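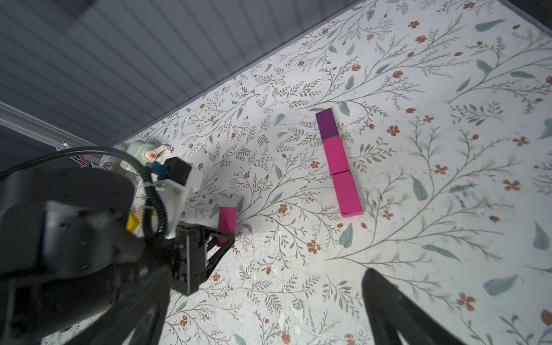

Three wooden blocks, end to end.

Famside Toy Library: Frequently Asked Questions

We get the same questions most weeks, usually by phone, usually while someone is crying in the background. We have tried to answer them in the order people ask them.

What is a toy library?

A library, with toys. You join, you borrow, you bring things back, and your child learns early that all joy is temporary and due on the 15th. We are on the ground floor of the old Wodska building on Kinnunen Street, in through the green door. The other door is a dentist. They have been very nice about it.

How much does it cost?

Membership is $80 a year per household. A household is whoever lives at your address. If your child lives at two addresses, that is still one membership, and either adult can pick up. We don't need to hear how that was arranged.

There is also a $10 refundable deposit when you join. You get it back when you leave, provided the toys come back too. Most people forget they paid it, so if you moved away and this rings a bell, write to us.

How many toys can I take?

Four at a time. A puzzle counts as one toy. A train set counts as one toy, even though it will feel like more by the second evening. Ride-on toys count as two, for the simple reason that we have very few of them and everyone wants one in May.

How long can I keep them?

One calendar month. You can renew once by email unless another family is waiting. You can't renew by having your child hold the toy and look at us. We have all been worked on by experts.

What ages do you cater for?

From babies who can hold a rattle up to whatever age your child decides this is embarrassing. The shelves run from youngest at the window end to oldest at the back. Adults may borrow games for themselves, and several do, and they keep them longer than anybody.

Do you clean the toys?

Yes. Everything is wiped down when it comes in, and hard plastic goes through the sink. Wooden toys get a damp cloth and time to dry on the rack. Please don't put wooden toys in the dishwasher to be helpful. We have a box of things that went through a dishwasher, and we use it to frighten new members.

Soft toys are the reason we have so few soft toys. We lend hand puppets, which can go through the wash, and that's where we stop.

A piece is missing. What now?

First look under the couch. Then look in the car, in coat pockets, and in the heating vent. If it's still missing, tell us when you return the set. There is a slip inside every bag for this. Write down what's gone and we'll decide whether the toy can go on without it.

One missing piece from a building set of up to 300 is a shame. One missing piece from a jigsaw is a different matter, and we would sooner know than have the next family find out on a rainy afternoon. We don't charge for single pieces. We do charge if the bag comes back holding mostly someone else's crayons.

What if something breaks?

Toys break. If a wheel came off in normal use, bring us the wheel. A good part of what's on our shelves has been glued at least once, and some of the older trucks are chiefly glue. If a toy has been driven over, left out all winter or eaten by the dog, we'll ask you to pay toward replacing it. Please don't repair things yourself unless you're good at it. Everyone thinks they are good at it. 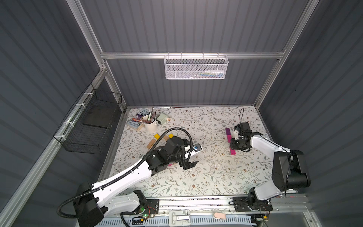
Do please leave off the silver tape, though. It comes away eventually and takes the paint with it, and the gum it leaves behind collects hair. If you need to hold a broken toy together for the trip back, a rubber band or a plastic bag will do.

Do I have to put the pieces back in the right bag?

We'd love it. Each set has a number on the bag and the same number on the card inside. If you have borrowed two building sets at once and they have become one building set, bring it all back together and admit it at the desk.

Can I reserve a toy?

Yes, by email, with the number from the list. We hold reservations for one week. The Basto marble run has had a waiting list for as long as we've owned it. We bought a second one to shorten the list, and then there was a list for both.

Do you take donations?

Sometimes! Please ask before you bring anything. We're always happy to have blocks, simple puzzles with every piece, toy kitchens and dollhouse furniture. We can't take:

Car seats, cribs, or anything else with a safety label that can expire
Stuffed animals, however loved
Electronic toys with no off switch
Bags left at the door overnight, which the dentist then has to deal with

If we can't use your donation, we'll say so. Please don't be hurt. It was a very nice keyboard and we could all hear it from the parking lot.

Can my child play there while I choose?

There's a rug and a low table by the window. You stay in charge of your child at all times, including during the part where it's time to go. That part goes better if your child carries one of the borrowed toys to the car. The toys on the rug live there and can't be borrowed, a rule that has been appealed many times by people under three feet tall.

Do you charge late fees?

No. We tried them, and families who were a week late became families who were too embarrassed to come back at all, along with our dollhouse. You'll get a reminder, then a second one with fewer pleasantries. You can't borrow anything new until the old things are in.

Can we have a party there?

No, but you can borrow for one. Ask about the parachute. Check the forecast first.

Is there parking?

There are spaces behind the building. The ones with yellow lines are the dentist's.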